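Femitum Tea Table Hire and Catering
Frequently asked questions

Ordering

How far ahead do I need to book?
We ask for 10 days. In December and June it is worth getting in touch sooner, as those are our busiest months.

What is the smallest order you take?
We cater for a minimum of 13 guests. If you only want to hire trays and baskets, there is no minimum.

Can I change the numbers after I have paid?
Yes, up to 3 days before the event. After that the bread has been ordered and we can add guests but not take them off.

Do you deliver?
We deliver within the town and to the villages on the Gil road. Anywhere further, please ring for a price. You can also collect from our unit at Lindex Yard between 8am and noon.

Sandwiches

Are the crusts always cut off?
On the tea menu, yes. The lunch menu has crusts on unless you tell us otherwise. There is no charge either way.

How are they cut?
Triangles for tea, halves for lunch. We can do fingers for children's parties, but we need to know when you book because the fillings have to be sliced thinner.

How long can they stay out?
Keep them in the fridge until you need them and put out a few at a time. Any that have been out for four hours should be thrown away. Please don't put them back in the fridge for the next day.

My sandwiches dried out last time. What can I do?
Leave the film on until the guests are sitting down. A clean, damp tea towel over the top also works - wring it out well first or the bread will go soggy.

Trays and baskets

What comes with the hire?
White plastic trays for the sandwiches and round wicker baskets for scones, rolls or wrapped biscuits. Tell us how many tables you have and we will work out how many of each to send.

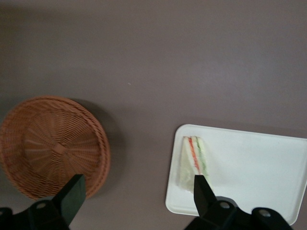
Can I put food straight into the baskets?
Please line them first. A folded napkin is fine. Butter and jam get down into the weave and are very hard to clean out, and we do charge for a basket that can't be used again.

Do I have to wash everything before it goes back?
Rinse the trays in warm water and wipe them dry. Shake the crumbs out of the baskets and leave it at that. Don't soak them or put them in a dishwasher.

Are tablecloths included?
No. We can get them through Zekisora Linens if you ask when you book, and they will be added to your bill.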